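About Us

Hi, and thanks for stopping by! We're Pamum, a small outfit that collects practice material for robots. When people ask me at a cookout what I do for a living, I say I spend my days teaching two mechanical arms to do chores, and then I have to explain for a while. So let me explain for a while.

How we got going

I started Pamum in a rented unit with one secondhand pair of arms and a folding table. I'd been writing software for warehouse machines and kept hearing the same complaint from teams working on learning systems: they had plenty of clever code and very little for it to learn from. Somebody had to sit down and make the examples, over and over, with real towels and real dishes. I like slow, fiddly work (I do jigsaw puzzles for fun), and that was pretty much the business plan.

Our first job was called Urka, and it was 400 runs of putting a cup on a plate. I did most of them myself. My shoulders still remember.

What we make

An example, for us, is one complete try at a task. A person drives both arms from start to finish, and we save what the cameras saw along with every joint position and every squeeze of the grippers. String enough of those together and a learning system can begin to work out what a task looks like from the inside.

We do a lot of laundry and a lot of table setting. Cloth is our favorite and also the thing that makes us want to go home early. A mug keeps its shape wherever you set it down, but a shirt never lands the same way twice, so you can't get by with a handful of tries and call it covered. Our current cloth set, Gromden, has 119 different pieces in it, and I've probably washed every one of them more often than anything in my own closet.

How a day goes

We open at 8 a.m. and the first hour is all setup. Arms get homed, cameras get checked, and whoever is on props pulls a layout card from the box. The card tells you what goes where and how messy it ought to be. Then we run blocks of 20 tries with a real break in between – a tired operator makes jerky, impatient examples, and a learning system will happily pick up that habit and keep it.

Every try gets watched by a second person before it goes in. We keep some of the clumsy ones too, as long as the operator recovered well. A grab that slips and gets fixed is worth a lot to the people who use our material. A grab that slips and gets covered up with a quick reset goes in the trash.

Notes matter almost as much as the motion. Each try gets a short label in plain words, like "pick up the pink cloth by its left edge," and we argue about those labels more than you'd think. Is it an edge or a corner if it's bunched up? We have a four-page house guide on this and it's still growing.

Where we work

Our shop is in the old Trevaskis building, up one flight, with a freight elevator that we love dearly. We have 21 people now, most of them part time, and a wall of bins for the fabric. The work surfaces are walled in at the back and sides, and we leave other household stuff sitting out while we handle the main item. Real kitchens and laundry rooms are cluttered, so our examples should be too. 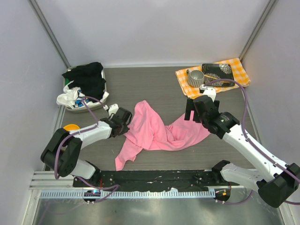

Come work with us

We hire operators a few times a year, usually in January and again in late summer. You don't need a degree or any background in robotics. Some of our best people came from sewing, dental labs and restaurant kitchens. You'll get two weeks of paid training, and it's fine if your first day of folding looks terrible – mine sure did.

Need examples made?

Write to us through the contact page and tell us what your system has to handle, what arms you're using and what keeps going wrong. We'll record a small trial set first so you can poke at it before anyone signs anything. If your task involves fitted sheets, please give us some extra time on the schedule.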